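Reading log for March, posted in pieces because it got long. Four books finished, one abandoned, one in progress. April 2026 is already filling up, so I want this one out of the drafts.

Method first, for anyone new. I log start date, finish date, edition, page count and format. I don't give stars. I note where I stopped each night, which turns out to be the most useful column, as it shows where a book sags.

Book one: The Salt Ledger by Marisol Valdovinos. Novel, 412 pages, paperback. Set in 1801 in a port town called Nakora, among people who weigh, tax and steal salt. Read in nine sittings.

The structure is a set of account books. Each chapter opens with an entry, and the prose then explains how the entry came to be wrong. By the fourth chapter you can predict the error from the entry. Valdovinos knows this and starts planting entries that are correct.

My stopping points cluster between pages 180 and 230. Four nights in fifty pages. That section is the sea voyage, and it reads as if it came from a different draft. The clerk who narrates has no ledger on board, so the device is switched off and nothing replaces it.

The last third recovers. The audit chapter runs 60 pages with no break and I read it in one evening. Dialogue is carried without quotation marks, but speakers are always clear. She does it with forms of address: each character calls the clerk by a different title.

A note on the edition. The paperback drops the map that was in the hardcover. Two plot points depend on knowing which side of the harbor the customs house is on. Borrow the hardcover if your library has it.

Book two: Irkov, same author, her first. 238 pages, library hardcover. I read it directly after, to see if the ledger device was already there. It is, in rough form: the main character keeps a list of debts, and it's printed in full at the end.

The list has 13 names. I checked each one against the text. All of them appear, although one appears only as a voice through a wall. That check took an hour and I enjoyed it more than the middle of the novel.

Would I read them in this order again? No. Irkov first. It's shorter, and you then see what she fixed: the point of view stays put in the later book, and the chapters end earlier.

Book three: a collection of linked stories called The Dimport Line. 11 stories, 296 pages, ebook. Every story takes place at a different stop on the same rail line. Stories two, five and nine are good. The rest rely on the reader liking trains.

Ebook formatting was poor. Scene breaks vanish at larger type sizes, so two scenes run together and a character seems to be in two towns. I dropped the type size one step and the breaks came back. Reported it to the publisher.

Story nine deserves a separate post. A signal operator writes the same letter every winter and changes one sentence each time. We get six versions. The reader has to compare them line by line, and the changed sentence is always further down the page. Good design, plainly executed.

Book four: reread of a short memoir about a childhood in Salinas, 160 pages. First read in 2000, in the same copy. My pencil notes are still in it. I disagree with most of them — I was apparently very concerned about adjectives.

On the reread the kitchen chapters are the strongest and the school chapters the weakest. In 2000 I had marked them the other way around. The text hasn't changed, so I've logged it as a second entry with no comment in the rating field, as usual.

Abandoned: a thriller, stopped at page 94. The rule is one quarter of the book or 100 pages, whichever comes first. It had 376 pages, so 94 is exactly a quarter. The villain had explained the plan twice by then. Back to the library.

In progress: a family saga of about 1000 pages, at page 310. I read it in the mornings only, 20 pages at a sitting. The family tree in the front is wrong in one place (two cousins are swapped), or it's a clue. I have a slip of paper at that page and will report back.

Format totals for the month: two paperbacks, one hardcover, one ebook finished. Pages finished: 1,106. I don't count the abandoned 94, although some people in this corner of the site do. Either approach is fine if you stick with it for a year. 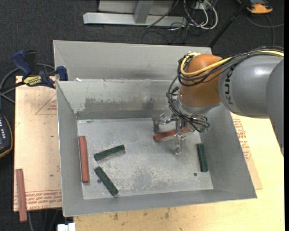 Red and green bars in a gray metal bin, robot arm on the right.

Replies to questions from last month's thread. Yes, I still log on paper and copy to a spreadsheet on Sundays. The paper version wins if they disagree. The spreadsheet has one tab per year and a column for the translator, which is blank for everything in this batch.

Someone asked about audiobooks. I log them separately, by hours, and don't convert to pages. There were none in March. I started one and found I was rewinding every few minutes — the narrator was fine, I was cooking.

Next up: the rest of the saga, then whatever arrives first from the hold queue. I have three holds, and the shortest wait is a history of lighthouse keeping. If anyone has read Valdovinos's essays, tell me if they're worth requesting. My branch would have to bring them in from another county.

Also looking for one novel under 200 pages told entirely through documents. Letters count. Diaries don't, I've read enough diaries this year.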